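Hand-held gripper kit from Undamden: what we thought after a month

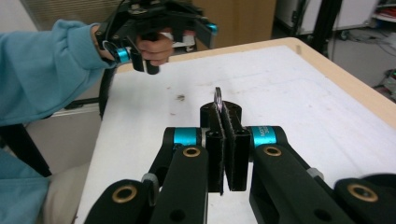
We've had the Undamden kit on loan through September, and the loan ends on Tuesday, so these are our notes for anyone thinking of ordering one.

The kit is sold for recording demonstrations by hand. You hold a gripper, do the task yourself, and use the recordings to train an arm later. Undamden sells the grippers singly or as a pair. We tried the pair.

Small parts were our main worry. We used key rings and similar bits of metal, and the textured finger pads held them better than the bare plastic ones on our old Gulden set. Thin parts lying flat on a table are still slow to pick up. Lộc Thân did most of the recording and got through 100 short takes in one afternoon. He says the grip gets tiring after 25 minutes or so without a break, and we would plan sessions with that in mind.

The linkages move smoothly. One pivot worked loose in the second week - we tightened it and it has been fine since. Check the fasteners before each session anyway. The printed guide is thin and says very little about swapping pads, so ask for the longer PDF when you order.

Delivery took 8 working days. Spare pads come in packs of 10 and can be ordered separately from Sales at Undamden. Repairs go through the Drullatitz workshop, which we haven't had to use.

We plan to buy one pair. If your group wants to try the loan set before it goes back, reply to this newsletter by Monday noon.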